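Blog > Robots > Working rules

Our house rules for simulated kitchen scenes

I rewrote our scene rules over the weekend. The old version was a text file that had grown to the point where people stopped opening it, me included. A few readers asked what was in it after my post in August, so I'm putting most of it here with the reasons where I remember them.

For anyone new, I work on Clarnuvach, a small project at Erkside that runs pick and place tasks in simulation. Two-finger gripper, wrist view, household objects on a counter. We get most of our objects from a library called Skuvinero and make the rest ourselves. Everything below comes from that one setup. If you work with legged robots or warehouse bins, half of it won't apply to you.

Names first. Every object gets a plain name that a person would say out loud. "White plate", "spatula", "colander". The old names came straight from the library files and some of them were just wrong. We had a pepper mill that was filed as a candle for most of a year, and the task instructions repeated the mistake every time they were generated. Now the person who adds the object writes the name, and a second person looks at the model from several sides and writes down what they would call it without seeing the first name. If the two don't agree, the object stays out of any task that mentions it by name. It can still be used as clutter.

That second part was Czesław Kalinowski's idea and I argued against it. I thought we'd lose too many objects. We have 1094 in the library now and 80 are in the clutter-only group, so I was wrong about that.

Scale. Check it against something you know. A library model can look fine on its own and be the size of a bathtub once you drop it on a counter. We keep a plain gripper model in the check scene and put each new object beside it. If the fingers couldn't close on any part of it, the object gets a "no grasp" tag. It's allowed in a scene, but never as the thing to pick up. Before we had the tag, the planner would spend its full time budget on a serving dish it had no hope of lifting.

Placement. Objects are allowed to be partly out of view. I know some groups throw those scenes away and I've heard the arguments for it. Our arm moves, so the wrist view loses things at the edges all the time, and a policy that has only seen tidy, centered objects gets confused early. What we don't allow is a target that's hidden in the first view from every camera. If a person looking at all the views can't find the thing, it's not a fair task.

Objects also have to settle. Run the physics for two seconds before the arm does anything, then check that nothing is still moving and nothing is sunk into the counter. Tall thin things are the worst for this. If you let the random placement stand them upright, you have to decide whether they're supposed to stay that way. We fixed that with a flag on the object, "may stand" or "lies only". A few old scenes were made before the flag and still have odd things standing on end. They're marked as old, and they stay in the set for comparison only.

Surfaces. This is the rule I get the most complaints about. Counter textures are picked at random from the whole list, including the ugly ones. Busy stone with veins running everywhere is hard on edge detection and people want to drop it. I don't. Real kitchens have counters like that. The only limit is that the same texture can't show up in both the training and test sets, and you have to check that by the texture file, because Skuvinero sells the same marble under several names – ask me how long that took to find.

Lighting gets varied too, but one setting at a time. If you change the surface, the light and the objects all together, you can't tell what broke when the success rate drops. We did this in the spring and lost a good part of a month to it.

The log. Each episode stores the random seed, the object list, the version of the gripper model and the name of whoever started the run. The gripper version was added late. We'd changed the collision shapes on the fingers, small edits, and then spent days comparing results from before and after as if they were the same hand. At that point we had 2327 episodes with no version in the log. Czesław wanted to work it out from the file dates. I wanted to delete the lot. We ended up moving them to a separate folder and they are not used for any numbers we report.

On failed runs, keep them. Label them as failed and write the reason from a fixed list: missed grasp, dropped, hit another object, ran out of time, other. If "other" gets used a lot, the list needs a new entry. We don't let people type their own reasons anymore. I once tried to sort a column where "slipped", "slip", "fell" and "fell??" all meant the same thing.

Contact with other objects is the one I'm least settled on. The current rule says the gripper may touch something that isn't the target as long as that object doesn't end up off the counter or tipped over. The people at Guillot, who we swap scenes with, count any touch as a failure. Their rule is easier to check and easier to explain. Ours is closer to how a person clears a space on a crowded counter. When we report results to them we run both checks and give both, with the rule written next to each number. I'd ask anyone who publishes a success rate to do at least that much.

One more, about review. Before a batch goes out, someone who didn't build it opens a random handful of scenes and looks at the wrist view at full size. Thumbnails hide too much. They look for floating objects, overlapping objects, missing textures and names that don't match. It takes part of a morning. I've tried to write a script for it and the script catches the floating ones and not much else.

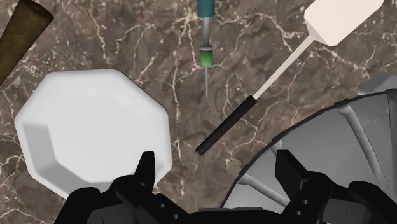
The next thing to write up is how we word the instructions, mainly left and right. We use the wrist view for that at the moment and Guillot uses the robot base, so the same sentence can mean different things in a shared scene. Czesław has a draft that makes people name the view in the instruction itself. I'll post it when we've tried it on a full batch.

Last updated: 23rd October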